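Nultinora, three weeks in: a simulated house for people who like robots

I have wanted a robot to practice on since I was in high school, and I have never had the floor space or the money for one. So when the Ondham people opened up their home package in January I signed up the same evening, and I've been spending far too many nights in it ever since.

For anyone who hasn't run into it, Nultinora is a simulator for household robots. You get a set of furnished rooms, a handful of robot models to drop into them, and a scripting layer so you can tell the robot what to try. It runs on your own machine. There's a free tier with a single room, and a paid one, which is what I have, with the whole house plus the task editor. I paid for it myself out of the fund that was supposed to become a new bike.

Setup first. The download is big and my connection is slow, so I left it going overnight. The installer found my graphics card without any help (a first for me with this kind of software) and the launcher opened straight into a room. I had been braced for an evening of missing libraries. The one thing I had to look up was where it keeps your saved scenes, since the folder isn't the one the manual names. It's under your user profile, in a folder called Rallcombe, after the old name of the project. Search for that and you'll save yourself a headache.

The desk by the window is where I've spent most of my time. I started there because the starter tutorial uses a kitchen counter and I wanted something that wasn't in the tutorial, so that I'd have to work things out on my own. My task was simple on paper: drive up to the desk, pick one thing, move it a hand's width to the left, let go. I set the house to night for it too, mostly because I was working at night and it felt friendly.
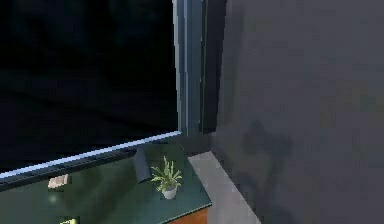

My first try at the script was 29 lines long and I was very proud of it. Then I ran it 300 times in a batch while I made dinner, came back, and found it had managed the move in fewer than half of them. That sounds like a complaint but it was the most fun I'd had all month! The batch report lets you jump straight to any run that failed, at the moment it failed, and scrub back and forth. Most of mine were the same mistake. I was approaching from too steep an angle, so the fingers brushed the thing I wanted before they had closed. I changed the approach, ran the batch again over breakfast, and watched the number climb. If you have ever tuned a guitar or a carburetor you know the feeling.

What really sold me is how small the steps are between "I wonder if" and "let me see." Want the object turned a little every time? One checkbox. Want the robot to start somewhere else in the room? Drag it. I've used other simulators at the hobby level where each of those would be an afternoon of editing text files, and by the time I was done I'd forgotten what I was curious about.

The looks are plain. I should say that clearly for anyone coming from games. Up close, textures go soft, small objects turn blocky, and shadows can come out blotchy. You can turn the quality up, and I did for one evening, and then turned it right back down because the batches got so much slower. If you want to train something that works from camera images and then move it to a real robot, you'd want to think harder about this than I have. For learning how to plan a reach it hasn't bothered me at all.

Doors are the next thing I moved on to, and doors are hard. A door makes you follow an arc -- you can't just grab and pull in a straight line, or you end up fighting the hinge. Nultinora models the hinge properly, with a stiffness slider and a friction slider, and with friction all the way up my poor script just stood there and tugged. I do wish the sliders had units on them. They go from zero to 400 and the manual never says 400 of what. I asked on the support board and got a kind reply that it was "on the list," so I'm hopeful.

Knobs are their own adventure. The little ones give you very little to hold, and the default gripper that comes with the package is wide and flat. I swapped in the Stüber hand, an add-on model with narrower fingertips, and my results on the cabinet got better right away. It's included in the paid tier but it's tucked away under "community," where I suspect a lot of people never look.

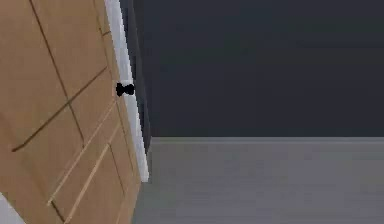
Cabinet door swung open, small black knob on its white edge.

A few gripes, so this doesn't read like a love letter. The undo history is wiped when you switch rooms. I lost a nicely arranged desk that way and had to set it all out again. The viewer camera also has a habit of drifting when you let go of the mouse, so you end up looking at a lot of blank wall before you find your way back. And the program crashed on me 3 times, always while saving a long recording. Shorter recordings have been fine, so I've been splitting mine up.

Would I pay for it again? Yes, easily, if you're someone who likes to tinker and doesn't mind reading a manual with gaps in it. If you only want to see what robot scripting is like, the free room will keep you busy for a good couple of weekends and you may never need the rest. I'd go that way first and see whether you find yourself thinking about grasp angles in the shower.

Next on my list is getting the robot to open the cabinet, take something out and close the door again behind it, all in one script. So far I can do the opening. The closing part is a mess -- it lets go too early and the door stays half open. I'll post the script once it's fit to be seen, and if any of you have gotten a full open-and-close working with the Stüber hand, please leave a comment with your friction setting.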